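用彩色胶带在桌面上贴方格

打印本页 | 用电子邮件发送
搜索 输入关键词 搜索
阅读时间:4分钟

桌面分区最省事的办法是贴胶带。不用画线,不伤桌子,想换布局时撕掉重来就行。本文讲的是白色台面上用绿、蓝、黑、黄、橙、红几种颜色贴出方框,相邻的方框彼此挨着,既可以当分类区,也可以给孩子做颜色游戏。
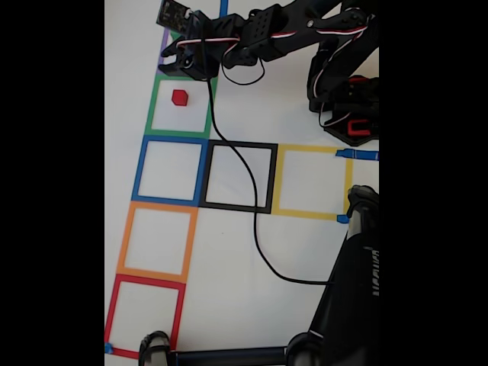 需要准备的东西

彩色胶带,每种颜色一卷。宽度尽量一致,否则拼在一起时边线有粗有细。
钢尺一把,长度不短于30厘米。
铅笔,选软一点的,字迹容易擦。
美工刀或小剪刀。
直角尺。没有的话,用一张硬卡纸的角代替。
干布和少量酒精。
一张旧银行卡,用来压平胶带。

第一步 清洁台面

先用湿布擦一遍,再用干布蘸酒精擦要贴胶带的地方,等完全干透。台面上有油的时候,胶带当天看着没问题,过一夜四个角就翘起来了。刷过漆的旧桌子不要直接用酒精,先在桌子背面试一小块。

第二步 定尺寸

我用的方格边长是9厘米,从胶带外沿量到外沿。放积木、瓶盖、线轴这类小东西够用。要放杯子或者碗,边长加到12厘米左右比较合适。

先把布局画在纸上。常见的有三种:

一字排开,适合窄桌子。
一竖列加一横排,竖列靠左,横排从竖列中间往右伸出去。右上和右下留出来的空地可以放还没分类的东西。
田字格,最紧凑,但是中间的十字位置容易贴乱。

下面按第二种来讲,别的布局做法一样。

第三步 画基准线

在台面左侧用铅笔轻轻画一条竖线,作为竖列的左边线。画线时以桌子的边为准,量上下两个点到桌边的距离,两个数相同再连线。只凭眼睛看,贴到最后一格肯定是歪的。

沿这条线每隔一个边长点一个记号。然后用直角尺从需要横排的那一格引出两条横线,同样点记号。铅笔线不必画满,四个角有十字就够了。

第四步 贴胶带

每个方框用四段胶带。剪的时候比边长多留一点,贴好后再修。

先贴上边,再贴左边,接着是下边和右边。贴的时候一只手按住起点,另一只手把胶带拉直,但不要用力拉长。塑料胶带拉长以后会慢慢缩回去,角上就露出缝来。放平之后用旧银行卡从中间往两头刮,把气泡赶出去。

角的处理有两种。一种是直接搭接,一条压着另一条,快,稍微厚一点。另一种是斜切,两条胶带重叠以后沿对角线下刀,把多余的部分揭掉,角上很平。斜切时刀要轻,只切胶带,不要切到桌面。怕划伤的话就用搭接。

第五步 处理相邻的边

两个方框挨在一起时,共用的那条边容易让人犹豫。我的做法是两种颜色并排贴,各占各的,中间不留缝。这样每个方框的四条边都是完整的同一种颜色,小孩子认起来不会糊涂。胶带不够时,也可以只贴一条,颜色归左边或者上边的那一格,全桌统一就行。

颜色的次序没有规定。Sawsan Salameh试过把深浅接近的颜色放在一起,后来改了,黄色和橙色之间至少隔一格,傍晚光线暗的时候也分得清。黑色在白色台面上最显眼,适合当起点格。

第六步 压实和检查

全部贴完后再刮一遍,重点是角和接头。用橡皮擦掉露在外面的铅笔印。把尺子靠在整列的左边线上看一遍,哪一段偏了就揭起来重贴,一般刚贴上的胶带还能移动一两次。

贴好后最好放30分钟再用。

玩法和用处

分类:每个方框放一种东西,纽扣、夹子、笔帽都行。
颜色配对:红积木放红框,蓝积木放蓝框。
听口令:大人说“把瓶盖从绿框拿到黄框”,孩子照做。
手工台:一个框放待剪的,一个框放剪好的。

清除胶带

从一个角开始,贴着桌面慢慢往回揭,不要往上拽。时间长了揭不动,用吹风机的低档吹一会儿再揭。残胶用酒精或食用油擦,最后用洗洁精水洗净。

读者留言

Andri Koller:纸胶带可以吗?
回复:可以,好揭,就是不耐擦,经常用湿布擦的桌子还是选塑料的。

Rima Semaan:我在玻璃桌上贴的,斜切很顺手,刀片要用新的。

打印本页 | 用电子邮件发送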